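Dorkton clothes swap back on, hangers wanted

22 April 2023

DORKTON — The Watkins Hall clothes swap is back after a winter off, and organizers say they are short of pretty much one thing. Hangers.

Doors open at 7 p.m. and it runs till the coffee is gone. Bring up to what you can carry, take home the same. No money changes hands for clothes. Housewares are a dollar a piece, proceeds to the hall roof.

"We got 128 pieces dropped off before we even put the sign out," said Meinir Gethin, who runs the sorting. "Denim mostly. Everybody is done with their denim."

Denim goes on the racks this year, not in bins. Last time the jeans and jackets sat folded in stacks and by the end of the night the stacks were a heap on the floor. Hollis Tran built the new racks out of light wood, round bar across the top, and has two more half finished in his garage on Isine Road. He could use a hand sanding.

Wire hangers fine. Plastic fine. Any color. Padded ones please keep, they slide off the bar. The hall has 50 and wants 300.

Some rules, same as before. Clothes washed. Zippers that zip. Missing a button is OK if you pin a note on it, Han-gyeol Jang will have the mending table going by the stage and does buttons while you wait. Hems you leave overnight. No pillows, no helmets, no car seats.

Kids clothes on the left side as you come in, coats at teh back. Shoes are out in the hallway this time, tied together by the laces.

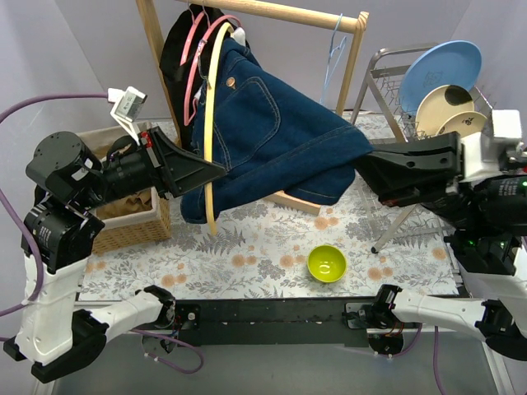 Plates and bowls are welcome too but stand them up in a dish rack, don't stack them. A stack of saucers went over last July and that was the end of the saucers. Odd plates OK. Chipped, no.

Drop off is at the side door, mornings only, ring the bell and wait. Iestyn Mostyn has the key and it's a long hallway. Please dont leave bags on the step, the last ones got rained on and had to be washed all over again.

Parking behind the Plutirska bakery after closing, the owners said yes again. Street parking on the hall side is permit only and they do ticket.

Leftover clothes go to the shelter closet the next morning. Hefin Maddocks is driving and needs one more person with a van or a big trunk. Leave your name on the sheet inside the side door.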